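Used Phone Inspection Checklist, With Comments

Filed under: Mobile / Buying secondhand / Updated in September, when everybody sells their old one 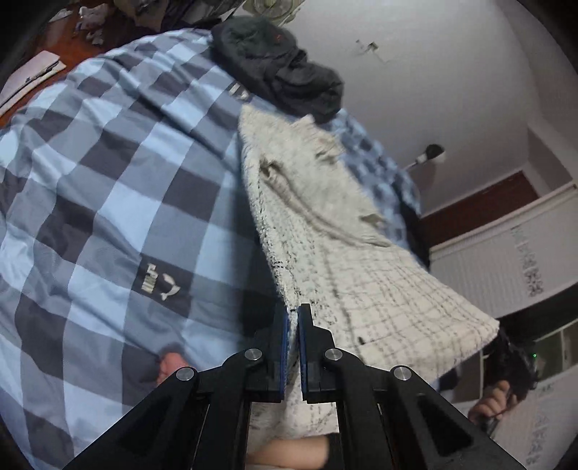 Every September the new phones come out and the old ones flood the classifieds, described without exception as "like new." I have been checking used phones for the repair counter at Mevel in Clanasville long enough to know that "like new" covers everything from a phone still in its plastic to a phone that has been through a divorce. The list below is the one we use at the counter, with the comments we have scribbled next to it over the years. Bring a charger, a SIM you know works, wired earphones if the phone has a jack, and a cloth. Any soft cloth will do, a white knit one with a thin black grid on it is as good as the little gray square they sell you in a sachet, as long as it's clean, and fold it over so you have a fresh side for the camera glass. Then sit down somewhere with decent light and tell the seller you'll be a few minutes. If they sigh, let them.

Marks we use: OK, NOTE (knock something off the price), STOP (hand it back and go get a coffee).

Section A. Before you meet

A1. Ask for the model number and storage size in writing.
Comment: Sellers round up. A 128 becomes a 256 in the telling, the way fish do.

A2. Ask if the phone is paid off.
Comment: "Nearly" means no. A phone on an unfinished installment plan can be blocked months after you've paid for it. STOP.

A3. Ask for the IMEI and run it through a blacklist checker.
Comment: A seller who won't send it before meeting is NOTE. A seller who won't show it at the table is STOP.

A4. Agree on a place with Wi-Fi and other people in it.
Comment: Parking lots at dusk have atmosphere but poor upload speeds.

Section B. Body and glass

B1. Wipe the whole phone down first, front, back and edges.
Comment: Fingerprints hide hairline cracks very well. Some sellers are aware of this.

B2. Tilt the screen under a lamp with the display off.
Comment: Small scratches are NOTE. Anything you can catch with a fingernail will bother you every day until you sell the phone as "like new."

B3. Take the case off. Take the screen protector off too if the seller allows it.
Comment: Solange Falcão, who trained me, once peeled a protector and the top corner of the glass came with it. She handed both pieces back very politely.

B4. Lay the phone face down on a flat table and press each corner lightly.
Comment: A camera bump will make it rock. A phone that rocks face down is bent, or the table is. Try another table before you accuse anyone.

B5. Look along the seam between screen and frame.
Comment: The gap should be even all the way. A raised edge can mean a swollen battery or a badly seated replacement screen. Do not push it flat. Swollen battery is STOP, and please don't put it in your bag.

B6. Look into the charging port with a flashlight.
Comment: Lint is OK. Green is STOP.

B7. Check the screws by the port, if it has any.
Comment: Chewed heads mean somebody has been inside with the wrong screwdriver and plenty of confidence.

Section C. Screen

C1. Open a plain white image at full brightness.
Comment: Look for yellow patches and darker edges. Fiona Strachan on our counter says to look at it for as long as it takes to say the alphabet. She does it out loud. Customers have stopped asking.

C2. Open a plain gray image at low brightness.
Comment: This is where burn-in shows. We took in one with a perfect ghost of a solitaire game across the middle, seven columns, all legible. NOTE, or STOP if you don't play.

C3. Hold down an app icon and drag it slowly over every part of the screen.
Comment: If it drops in the same spot twice, that spot is dead. It will be where the letter E sits.

C4. Turn automatic brightness on and cover the sensor with your thumb.
Comment: The screen should dim. Give it a moment, it's thinking.

C5. Check the settings for a message about a non-genuine display.
Comment: A replacement screen isn't a crime. Forgetting to mention it is NOTE.

Section D. Battery and charging

D1. Open battery health where the phone reports it.
Comment: We like to see the mid-eighties or better. Below 80 percent, take the price of a new battery off the offer. A figure of 100 on a phone that is four years old means a new battery, and you should ask who fitted it.

D2. Plug in your own charger.
Comment: The seller's charger may be the only one that works, and only if held at an angle. Wiggle the plug gently. The charging symbol should stay put.

D3. Write down the percentage when you sit down and again before you pay.
Comment: Losing a few points over a full inspection is normal. My personal record is a phone that went from 44 to 17 while I was checking the speakers. The owner said it was shy with strangers.

D4. Feel the back after ten minutes of use.
Comment: Warm is OK. If you find yourself passing it from hand to hand, STOP.

D5. Wireless charging, if it's supposed to have it.
Comment: Few people carry a pad to a coffee shop. We don't judge the ones who do. A cracked back that has been replaced on the cheap often loses this feature, so find a way to test it.

Section E. Cameras

E1. Clean the lenses. Photograph something with printing on it from each camera in turn.
Comment: The menu is right there. Check all four corners for blur.

E2. Film a short clip while walking to the counter and back.
Comment: If the picture jitters like an old newsreel, the stabilizer is gone. Phones that have been clamped to motorcycle handlebars are known for this. Listen for buzzing from the lens while you're at it.

E3. Photograph a plain wall or ceiling.
Comment: Specks that stay in the same place are dust or water marks inside the lens. They will be in every sky you ever photograph.

E4. Front camera, same again.
Comment: Yes, you will have a picture of yourself frowning. Delete it before you hand the phone back. I have forgotten twice.

E5. Flash on, flash off.
Comment: Takes a second. People skip it and then find out in a basement.

Section F. Sound, buttons and sensors

F1. Call somebody. Hold the phone to your ear, then use speaker.
Comment: Pick a person who will answer. Solange has been called for this purpose so often that she picks up with "yes, I can hear you" and hangs up.

F2. Record a voice memo and play it back.
Comment: Most phones have more than one microphone, so also film a few seconds with each camera and listen. If you sound underwater, clean the holes and try again.

F3. Press every button at least six times.
Comment: Including volume down, which everyone forgets. Mushy is NOTE.

F4. Face or fingerprint unlock. Set it up from scratch with your own face or finger.
Comment: "It works for me, it just doesn't know you yet" is a thing that was said to us. Failed setup is STOP. The repair is expensive where it's possible at all.

F5. Turn the phone sideways in a video. Open the compass. Open the map.
Comment: The blue dot should be in the right town. If it has you in Akby and you are sitting in Clanasville, go outside and give it one more chance.

F6. Put your own SIM in and load a page with Wi-Fi off.
Comment: Also tells you if the phone is locked to a carrier. On a phone with eSIM only, look up the lock status in the settings.

Section G. Account and paperwork

G1. Watch the seller sign out of their account and turn off the find-my-phone feature.
Comment: Watch them do it. "I'll do it tonight" is STOP. You would own an attractive paperweight with somebody else's email on it.

G2. Factory reset, in front of you, through to the welcome screen.
Comment: If it asks for the previous owner's password after the reset, G1 didn't happen. Hand it back across the table.

G3. Compare the IMEI in settings with the one on the box or receipt.
Comment: No box is OK. The wrong box is a conversation.

G4. Get a written line with name, date, price and IMEI.
Comment: The back of a receipt will do. Señor Bañuelos, who had the counter before us, kept his in a cookie tin, and twice that tin settled an argument.

Adding up

Any STOP: don't buy.
One or two NOTEs: ask for a discount and say which items it's for. Sellers give way more easily to a line on a list than to a frown.
Five or more NOTEs: you're buying parts. Pay for parts.

The full list takes about 10 minutes once you've done it a few times. The first time will take longer, and you'll do C3 twice from nerves.

Changes since the last version

C2 moved to low brightness after several complaints that nobody could see anything at full. They were right.
D5 added at Fiona's request.
Old item F7 (shake the phone and listen for a rattle) removed. Many good cameras rattle a little when they're off, and we were sending healthy phones away.
A question about which cleaning fluid to use in B1: water, barely any, on the cloth and never on the phone. Whoever wrote in about window spray, please stop.

Printed copies are on the counter at Mevel, next to the bell. The bell doesn't work. Knock.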